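Segura Kitchen Arm — dish and sink work package
Busturow household automation, product page
Updated March 15, 2026

Is the machine able to do the dishes yet? Customers ask us this before they ask the price, and we prefer to answer it before you order. The short answer is: a part of the dishes, in a kitchen which is prepared for it, with a person in the house.

What the package contains
Two arms with five months of support from our workshop in Jisville, the dish software, and one visit for the installation. Each hand is multi-fingered and black. Wrist cameras are included in the price.

What it does well
Cups and mugs are the strongest point. In our test kitchen in Flemton we gave the machine 1005 single pieces of tableware during the winter, and mugs gave the fewest problems of all. Plates made of one piece, without a decorated edge, come next. A bowl is more difficult when it stands on a rack with open rods, for the fingers must find the rim and not the rod.

What it does slowly
A load of 19 pieces takes 62 minutes. A person does the same load much faster, and we do not hide this. The machine is useful when you are occupied with other things, and the time is then less important.

What it does not do yet
Knives, thin glasses and pans with burnt food are excluded. It does not wipe the worktop. Cutlery is in preparation — we expect the first version for testers, but we give no date.

Kitchen requirements
— A dishwasher with a door that folds down and racks that slide freely
— A free floor in front of the sink
— A power socket near the worktop
— Good light, also in the evening

The dishwasher and the sink side of the work: 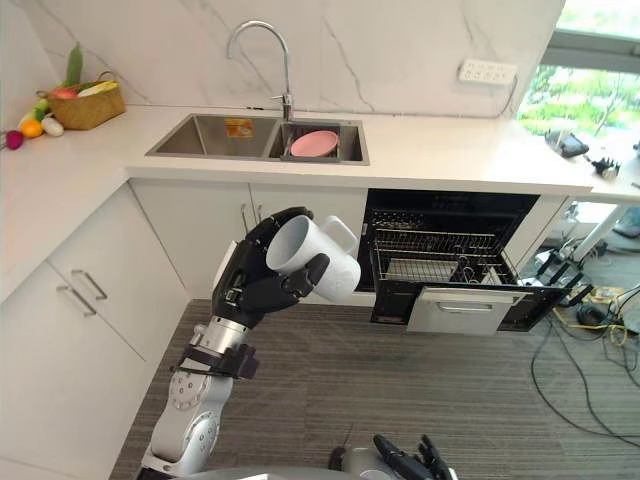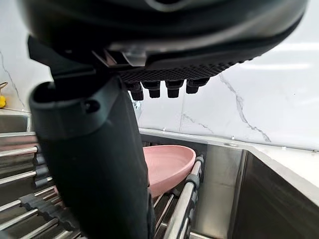
Guarantee and service
The guarantee is 3 years on the arms and one year on the finger covers, which wear out with use. Spare covers are ordered from Jisville and you can change them yourself with the small key in the box. Please do not wash the hands of the machine under the tap; a damp cloth is sufficient. For a trial in your own kitchen, write to us with the measures of your worktop and the model of your dishwasher.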